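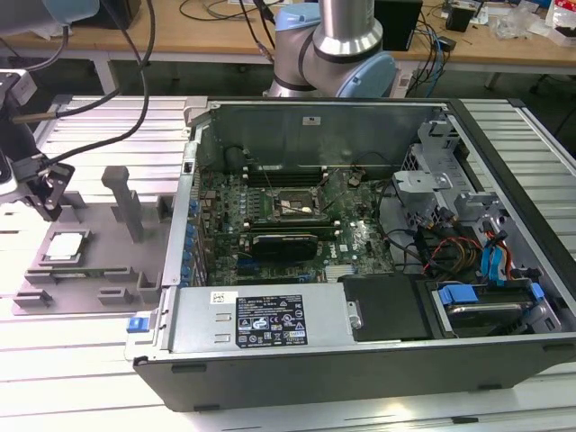 Subject: Re: [movingout] Sea freight or suitcases?
From: Ravinder Fehr
To: movingout list
Date: 30/04/2026

Hsin-yi Hsu wrote:

> Hi all, first post after months of reading. My husband's transfer to
> Trarkomum came through and we leave in December with two kids and far
> too much stuff. The company will pay for a shared container OR give us
> a lump sum to spend however we like. The apartment we're looking at is
> furnished. I keep going back and forth. Part of me wants our own beds
> and the big blue couch, and part of me wants to show up with suitcases
> and start over.
>
> Has anyone done it both ways? Also, how bad is the paperwork for
> household goods, and what did you wish you had packed?
>
> Thanks so much,
> Hsin-yi

Hi Hsin-yi, and welcome! I'm so happy you posted. We have done it both ways – container on the first move, suitcases and a few air boxes on the second – and I could talk about this all day, so get some coffee.

The container move first. We used Rurkix and I'd use them again. The crew packed the whole house in a day and a half, the labels made sense, and only one lamp and a casserole dish were broken at the other end. But it took nine weeks door to door, and for all nine of those weeks we were living on rented forks. If you're leaving in December, ask them straight out what the holidays do to the schedule. Ask about storage fees at the port too. Ours came to 1,236 dollars, and we hadn't planned on a penny of it.

The second time we took the lump sum and I loved it!! We sold or lent out the big furniture, flew with our bags, and sent 23 boxes by air. They were at the apartment before the kids had started school. We spent 900 dollars of the money on secondhand beds and a table from a family who was moving out the same month we were moving in, and they threw in a drying rack, a sled and every extension cord they owned. That kind of thing happens constantly in a town full of people on two-year contracts. Get on the local swap lists now, before you fly.

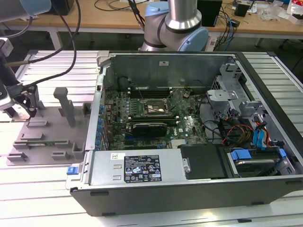 Desktop tower on its side, thermal paste on the processor

Paperwork: with a container you need an inventory in both languages, line by line, with a value next to every item. Start it early, one room an evening. We wrote "misc. kitchen" on ours and had to redo four pages. For electronics they wanted the make and serial number, so copy those down before anything gets wrapped. Keep the whole inventory in your hand luggage along with birth certificates, school records and vaccination cards (originals, plus a scan you can get to from your phone).

Check voltage on anything with a motor or a heating element. Our stand mixer stayed with my sister and she's been sending us photos of cakes ever since. Laptop chargers were fine with a plug adapter.

What I wish I'd packed: measuring cups, a year of the kids' usual fever medicine, pillows (the pillows are square there, I don't know what to tell you), ziploc bags, and our own sheets for whatever bed we ended up with. What I shipped and never touched: the ironing board, most of my books, all of the Christmas lights.

If your kids are little, let each of them fill one box with no questions asked. Our daughter packed rocks. They went straight on the windowsill the day they arrived and her room was her room from then on.
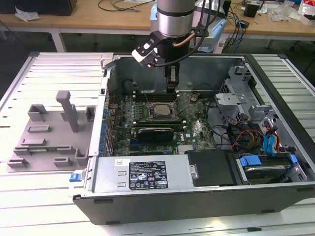
Two-finger gripper over the memory slots

About the couch. Measure the stairwell! Older buildings in Trarkomum have a tight turn at each landing, and our neighbors had theirs hoisted in through a window on a rented lift. I'd lend it to a friend and visit it in the summers.

If the apartment is furnished, I'd lean toward the lump sum, but do ask whether it can be split. Some employers will cover air freight and still pay out part of the rest, and it never hurts to have that in an email from HR. Ask about tax on the lump sum in the same email.

Are you looking on the Eren side of the river or near the Zosik school? The rents are different and so is the bus situation, and I have opinions on both. Write me off list if you'd like and I'll send you our old inventory as a spreadsheet. You're going to have such a good time there.

Ravinder

--
movingout mailing list
To unsubscribe, send a blank message with "unsubscribe" in the subject line.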